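Die Kiste, die bleiben darf

Von Kelly Entwistle
November
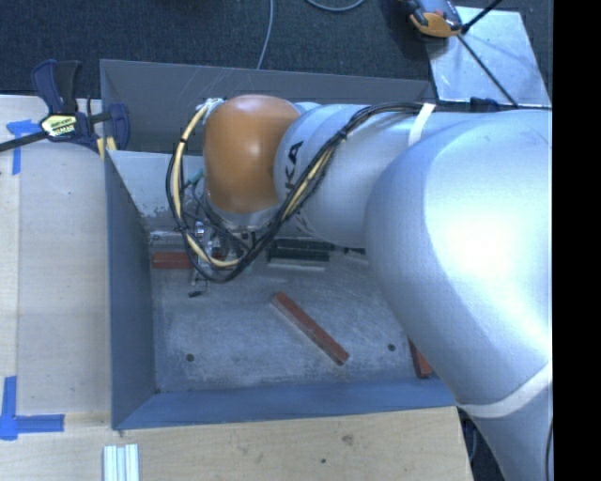 Schräge graue Wände, ein paar Kratzer, helles Holz links und vorn: die Metallwanne an den Arbeitsflächen.

Ich muss gleich zu Anfang etwas gestehen: Ich habe eine Schwäche für Behälter. Andere Leute bringen aus dem Urlaub Keramik mit, ich komme mit einer leeren Blechdose nach Hause und freue mich drei Tage lang. Als die Redaktion also jemanden suchte, der über Wannen, Kisten und Kästen schreibt, war meine Hand oben, bevor der Satz zu Ende war.

Angefangen hat alles mit einer Metallwanne. Rechteckig, oben offen, die Wände laufen schräg nach innen. Vorne und links davon helle Holzflächen, dahinter dunkler Teppichboden. Mir gefällt diese Mischung sehr, das Graue neben dem blassen Holz, das könnte ich mir sofort in meine Werkecke stellen. Und dann die Macken! An der helleren Innenwand ist unten herum einiges abgestoßen, und über die Rückwand ziehen sich feine, schräge Kratzer. Für mich ist das kein Grund, etwas auszusortieren. Eine Kiste ohne Kratzer macht mich eher misstrauisch (bei mir zu Hause sind das nämlich die, in denen seit Jahren dieselbe Lichterkette liegt).

Mit solchen Ansichten stößt man natürlich nicht überall auf Gegenliebe. Bram Verhoeven hat eine kleine Werkstatt namens Flemodano, baut dort Werkbänke und Einsätze und hält von meiner Romantik gar nichts. »Abgeplatzt ist abgeplatzt«, sagte er am Telefon, und ich solle lieber mal mit dem Finger über die Kanten gehen. Ist da ein Grat, wird geschliffen. Ist da keiner, darf die Wanne weiterarbeiten. Das habe ich dann bei mir im Keller gemacht, eine Kiste nach der anderen, und mir prompt an der allerletzten den Daumen aufgeritzt.

Über die schrägen Wände haben wir lange geredet, länger, als mein Mann für möglich gehalten hätte. Aus einem Kasten mit senkrechten Seiten fische ich kleine Schrauben immer mit den Fingernägeln, und die letzte klebt garantiert in der Ecke. Bei einer Schräge rutscht der Kleinkram zur Mitte, und man kommt mit der ganzen Hand dran. Dafür passt unten weniger hinein, als man oben denkt. Ich habe mir zum Testen eine abgeschrägte Wanne mit 27 Zentimetern Bodenlänge ausgeliehen und war beleidigt, weil meine Lieblingszange, die 30 Zentimeter misst, nur quer und mit Gemurre hineinging. Also bitte: immer den Boden messen, nie den Rand!

Und was kommt hinein? Younes Fawzy, mit dem ich mir seit Jahren einen Werkraum teile, schwört auf eine einzige Sorte pro Wanne. Schrauben zu Schrauben, Schellen zu Schellen, fertig. Ich bin da schlampiger. Ich habe eine Wanne für alles, was gerade in Arbeit ist, und abends um sechs wird sie ausgeräumt. Na gut, an den meisten Abenden. In der Woche, in der ich diesen Text geschrieben habe, lagen darin zwei Pinsel, ein Türgriff und eine Mandarine.

Zum Putzen noch kurz, da kam nach meinem letzten Artikel viel Post. Lauwarmes Wasser, ein Tropfen Spülmittel, weiches Tuch, und dann wirklich trockenreiben. Scheuermilch hat auf lackiertem Metall nichts verloren, ich habe damit einmal einen Kasten von 1919 ruiniert, ein Erbstück, und möchte darüber eigentlich nicht sprechen. Wer Holz unter der Wanne hat, legt am besten einen Filz dazwischen, sonst hat man bald hübsche graue Striche auf der Platte. Ich nehme Reste aus der Nähkiste, Younes schneidet sich alles millimetergenau zu.

Neu kaufen würde ich übrigens selten. Beim letzten Flohmarkt habe ich für 14 Euro eine graue Wanne mitgenommen, mit Beule und einem halben Aufkleber, der sich nur mit Speiseöl lösen ließ. Bram hat sie sich angesehen, die Kanten geprüft und nichts gesagt, und das nehme ich als Lob. Sie steht jetzt neben dem Fenster. Drin sind die Pinsel und der Türgriff, die Mandarine habe ich gegessen.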